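Fingertip pads replaced on Kundeo hand-held grippers

Kundeo has completed a maintenance program on the hand-held grippers used at its Ballarat workshop to record fruit handling tasks. The work was carried out under the supervision of Adhiambo Makori, who is responsible for equipment at the site.

Each finger was removed, cleaned with a damp cloth and checked for cracks along the slotted frame. Worn pads were replaced in full sets, so that both fingers of a gripper carry pads of the same age. The opening width was then set again with a gauge block and the mounting screws were marked with paint – a step added to the procedure this year.
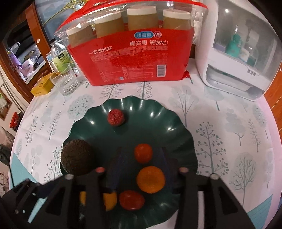

BALLARAT, September – Grippers returned to service are now checked at the table before any recording begins. The operator brings the two black fingers up to a plate of mixed fruit, which includes a tangerine, a larger mandarin and an avocado with pebbled skin, and confirms that the fingers close evenly.

Under the revised schedule, pads will be inspected every 200 grasps and replaced at 900, or earlier if an edge has lifted. Fingers that do not meet squarely are to be tagged and sent back to the bench.

"Staff are asked to log a fault when they first notice it," Ms Makori said. "A small misalignment can affect a whole morning of recordings."

Idrisa Gachanja will maintain the service log. Spare pads are kept in the grey cabinet beside the bench and should be signed out before use.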